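Equipment Lending Library: Frequently Asked Questions
Stisham Recreation Center, Lower Level 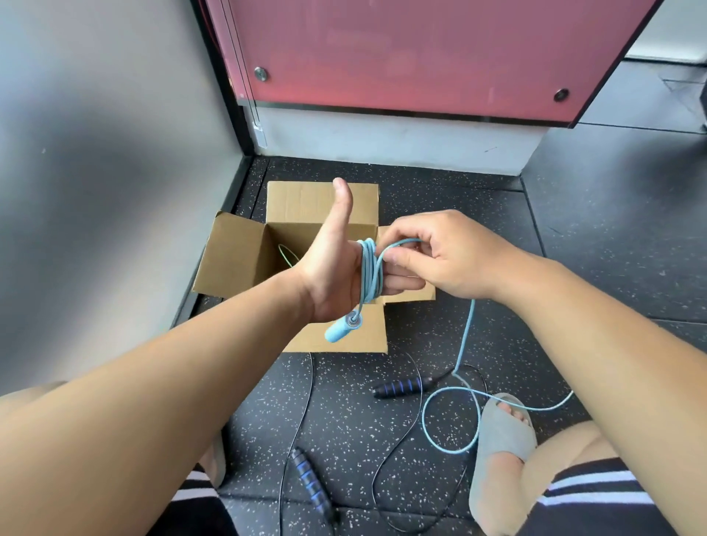 Inês Bettencourt wrote to us in January that she had borrowed from the library twice before she found out she could renew by phone, and asked that we put the renewal rules somewhere people would see them. They are now in the third section of this page.

Getting started

Who can borrow?
Anyone 16 or older with a current Stisham recreation card. The basic card is enough. You do not need a gym membership, and you do not need to live inside the town limits, although out-of-town cards have to be renewed every year and resident cards do not.

Can my child borrow something?
Children under 16 can use equipment checked out on an adult's card. The adult has to be present at checkout and is the person we contact if something comes back late or damaged. We can't add a child's name to the loan.

How do I get a card?
Bring a photo ID and something with your current address to the front desk on the main level. A utility bill, lease or bank letter is fine. A phone screenshot is fine too, as long as your name and address are both on the same screen. The desk prints the card while you wait.

What does it cost?
Most items are free. Items with a yellow tag need a deposit, which goes back on the card you paid with when the item is checked in. We don't take cash deposits anymore. If you paid a cash deposit under the old system and never collected it, bring your receipt to the main desk.

What you can borrow

What kinds of things do you have?
Jump ropes, resistance bands, yoga mats and blocks, hand weights, kettlebells, foam rollers, balls for most common sports, badminton and pickleball sets, agility cones, snowshoes in winter, and a small number of larger items such as folding benches and a portable net. The whole collection is a little over 300 items. The list in the online catalog is updated at closing each night, so something shown as available in the afternoon may already be out.

How heavy do the weights go?
Hand weights are lent in pairs and kettlebells singly. The heaviest kettlebell we lend is marked in the catalog with its weight and a yellow tag. Barbells and plates stay in the weight room.

Do you have jump ropes in different lengths?
Yes. Adjustable ropes are listed under "Rope, adjustable" and fixed ropes under "Rope" followed by the length. To check a length, stand on the middle of the rope with one foot and pull the handles up along your sides. For most beginners the handles should reach somewhere near the armpits. Please don't cut or knot a rope to shorten it. If an adjustable one won't hold its setting, tell us and we will swap it.

Can I borrow helmets or mouthguards?
No. We don't lend helmets, mouthguards, climbing gear, or anything else that is meant to protect the head or hold body weight. We can't check the history of those items well enough after they leave the building.

Do you lend shoes?
Snowshoes only. Court shoes and skates are not part of the library. Skate rental is handled by the rink, which has its own page and its own hours.

Can you order something you don't have?
Fill out the suggestion form at the checkout window. Requests are read at the end of every month. We buy most often from Vatero and Hwang, so it helps if you can give an item number from one of their catalogs, but a plain description will do.

Loans, renewals and holds

How long can I keep something?
The standard loan is 7 days. Snowshoes and the portable net go out for 3 days. Resistance bands and yoga blocks go out for 14. The due date is printed on your slip and sent to your email if we have one on file.

How do I renew?
You can renew once, for the same length as the original loan, if no one has placed a hold. There are three ways:
Call the checkout window during open hours and give your card number.
Sign in to the Ledex account page and choose Renew next to the item.
Come in person. You don't have to bring the item with you.
Renewals count from the day the item was due, so renewing early does not cost you any time.

Can I renew something that is already late?
Up to two days late, yes, by phone or in person. After that it has to come back and be checked in before it can go out again, even if you are the one taking it.

How do holds work?
Place a hold online or at the window. When the item comes in, you get an email and we keep it for you until closing the next open day. If you have no email on file, we call once and leave a message. Holds not picked up go to the next person in line, and you will need to place a new one.

How many things can I have at one time?
Five. A pair of weights is one item. A badminton set with its rackets, net and shuttlecocks is one item. A bag of balls is one item if it was checked out as a bag.

I run a class or a team. Can I borrow more?
Ask for a group loan form. Group loans are for nonprofit and school groups and have to be requested 9 days ahead. Private trainers who charge for sessions can borrow under the personal limit but not under a group loan.

Returns

Where do I return things?
At the checkout window on the lower level. Small items can go in the gray return bin outside the south doors when we are closed. Weights, kettlebells, nets and anything with a yellow tag must come back to the window. Weights dropped in the bin have cracked it before, and the repair was charged to the borrower.

Does equipment have to be clean?
Wipe it down with a damp cloth and mild soap and let it air dry. Do not put anything in a washing machine, including mats that say they are washable, and don't use bleach on bands or anything rubber. We disinfect everything again after check-in.

How should ropes and bands be packed?
Coil ropes in wide, loose loops and keep the handles together. Don't fold them sharply or wrap them tightly around the handles. A cable that has been kinked tends to stay kinked, and it will catch on every turn. Bands should be laid flat in their pouch without knots.

What if a part is missing?
Return what you have by the due date and tell us what's missing. We will mark it and give you a week to find it. If it turns up later than that and you have already paid for it, bring it in with your receipt and we will refund the charge.

Late, lost and damaged items

Is there a late fee?
There is no daily fee. Your card is paused while anything is overdue, which means no new loans, renewals or holds. It works again as soon as the item is checked in. Gym and pool access are not affected.

What happens if I never return something?
After 30 days we treat it as lost and bill the replacement cost. The most we charge for any single item is $100, even when the replacement costs more.

Something broke while I was using it. Do I have to pay?
Not for ordinary wear. Bands snap, ropes fray, and grips come loose. Stop using the item and bring all the pieces back. We charge for damage from misuse, such as mats left out in the rain, weights thrown onto concrete, or anything chewed by a dog.

Should I try to fix it?
Please don't. Tape and glue usually make the repair harder. If a screw has backed out and you still have it, put it in a bag and hand it in with the item.

I disagree with a charge. What can I do?
Write to the front desk with your card number and the item number from your slip. The charge is put on hold while it is reviewed. Bring photos if you took any when you picked the item up.

Using the equipment

Can I try something before I take it home?
Yes, in the open area next to the checkout window, any time it isn't booked for a class. Staff can show you how to adjust an item, but they can't give training or medical advice.

Is there anyone who can teach me to use it?
A free basics session is held every Monday at 6 p.m. No sign-up is needed. It covers bands, ropes and light weights in rotation, and the topic for the week is posted on the door.

Can I use borrowed equipment in the gym upstairs?
Yes, but show your slip if you are asked. Lending library items and gym floor items look alike and get mixed up. Ours have a bar code sticker, usually on the handle or the underside.

Can I donate equipment?
We accept hand weights, kettlebells, unopened bands, and balls that hold air. We can't take treadmills, exercise bikes or home gyms. Bring donations to the window during open hours and do not leave them at the south doors. We don't give valuations for tax purposes, but we can give you a dated receipt that lists what you brought.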